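Progress report no. 2: Review of the Gernum floor pick-up kit
Prepared for: Pentti Pelkonen, Willton
Prepared by: Carolina Frade
Date: 2022-09-28

Status

The review is on schedule and slightly under budget. The home trials at Enham are finished, and the bench work at Heinonen is still going on. We expect to hand over the final report in January, as agreed in the grant letter.

One item needs a decision from Willton before the end of next month. It concerns the spare fingertip sets and is covered under "Decisions needed."

What the money is for

Willton asked us to find out whether the Gernum kit is good enough to lend to people who live alone and have trouble bending down. The kit is sold as an add-on for a small mobile arm. It includes a gripper, a wrist camera, two styles of finger, a charging base and the software that lets a person or a program pick things up from the floor.

We are looking at four questions. Can the kit pick up the kinds of things people drop? Does it cope with different floors? How much setup does it need in a home that wasn't arranged for it? And what does it cost to keep going once the first year of support runs out?

Work done this period

Ville Räsänen and Joni Laaksonen ran the home trials. They worked in 13 homes, with two visits to each. The first visit was for setup and a floor survey, and the second for the pick-up trials. One household asked to drop out after the first visit and we replaced it from the waiting list.

In total we logged 762 pick-up attempts. Every attempt used an item from our standard set: a pill bottle, a TV remote, a set of keys, a teaspoon, a folded cloth, a coin, an envelope, a pen, a glasses case and a sock. The set has not changed since the first report, so the results can be compared with the earlier bench figures. Of the attempts, 475 succeeded the first time. Most of the others succeeded on a second try, but we are reporting first tries as the main figure. People waiting for their keys will not sit through three or four attempts, and several of them told us so.

The weak items were the coin and the envelope, on every floor. The pill bottle, the glasses case and the cloth were strong everywhere except on deep rugs.

Results by floor type

Short carpet gave the best results. The fingertips press into the pile a little and get under the edge of most things. The arm's base also stays put on carpet.

Vinyl and sealed wood came next. Pens roll when the first finger touches them, and the software has no setting for this. Joni found that bringing the gripper down more slowly helps. That setting is buried in a service menu, and we would not expect a family member to find it.

Polished stone was the hardest. We had stone floors in three of the homes. The trouble is partly grip, with flat items sliding ahead of the fingers, and partly the camera. Veins in the stone and the grout between the slabs were sometimes marked by the software as objects to pick up. On the worst day it made repeated attempts at a gray patch in the marble, and Ville had to stop the run by hand. A software update arrived in the middle of the trials - we finished with the old version so the numbers stay comparable, and will test the new one at Heinonen.

Furniture legs caused less trouble than we had planned for. The kit slows down near them and usually picks a different approach. Chairs with angled or curved legs still take longer than straight ones, and an item lying right against a leg is often reported as "out of reach" when it could be reached from the other side.

The view from the wrist is tight. With the fingers together and pointing at a marble floor, they and the gripper housing take up the lower middle and right of what the camera sees, and the legs of nearby furniture show only at the top. An operator working by remote control has to back the arm off to find a small item again.

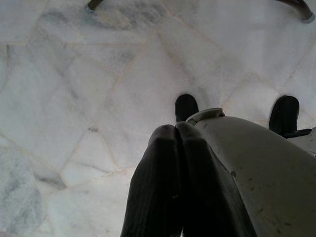 Wear and upkeep

The light-colored housing marks easily. The scuffs wipe down only in part, and after a few weeks of use the unit looks older than it is. This doesn't affect how it works, but a lending service will have to think about how the kit looks when it goes out to its third or fourth home.

Fingertips are the larger concern. The supplier's manual gives no replacement interval. We changed them once, halfway through, when first-try results on the teaspoon began to drop. They picked up again after the change. The job takes around 10 minutes with the tool supplied, and Joni has written a one-page guide for it.

The battery held up well. No visit was cut short by it. The charging base needs a flat spot near an outlet, and in two homes the only such spot was in a hallway where people walk.

Support from the supplier

Replies to our questions have been polite but slow. Simple questions were answered within two working days. The question about grout lines took more than two weeks and two reminders. Hedvika Zelenák, our contact there, has since set up a monthly call, and the first one was useful. She confirmed that the slow-approach setting will move to the main menu in a later version, but did not give a date.

Spending

Equipment and travel are both within plan. Staff time on home visits ran over, mainly from the replacement household. Bench time at Heinonen has been lower than planned, and the two come close to canceling out. We are not asking for any money to be moved between budget lines.

Decisions needed

1. Spare fingertips. The original budget allowed for one spare set. We would like to buy two more and run a proper wear test on stone and vinyl. Without it, our upkeep costs in the final report will be an estimate.

2. Updated software. Please confirm that Willton is happy for the new version to be reported separately, in its own section, and left out of the main figures.

Next steps

Ville will run the new software on the stone samples at Heinonen, using the same item set. Joni will start the wear test as soon as the fingertips are approved. Carolina will call each household for a short follow-up interview and will send a draft of the cost section to Pentti before the final report goes out.

The visit logs and the item-by-item results are in the shared folder, under the same names as last time.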